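Prestwood village hall - kitchen and stores check, 17th February
Checked by Odette Fleury

Fire blanket: OK. On its hook and easy to reach, lovely!
Extinguishers (4): OK, all in date.
Back door: OK. Opens with one push now the new bar is on - a huge improvement.
Urn lead: REPLACE. Sheath split near the plug. Labelled and put away.

Shelves are so much tidier than in August, well done everyone. 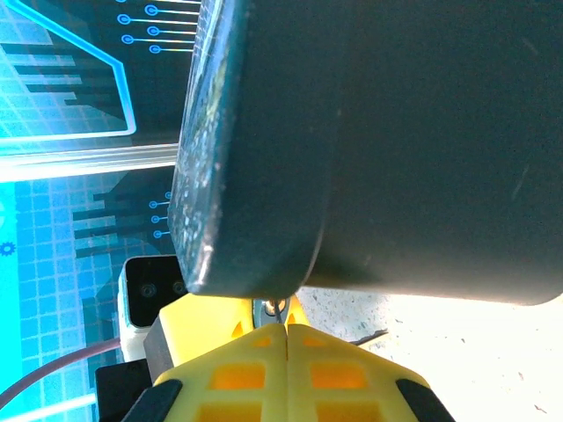

Can the urn be used with a different lead?
Only once Maëlys Charpentier has tested it, so please use the kettles until then.

First aid box: OK, but add plasters - 32 left.
Step stool: OK. Rubber feet all sound.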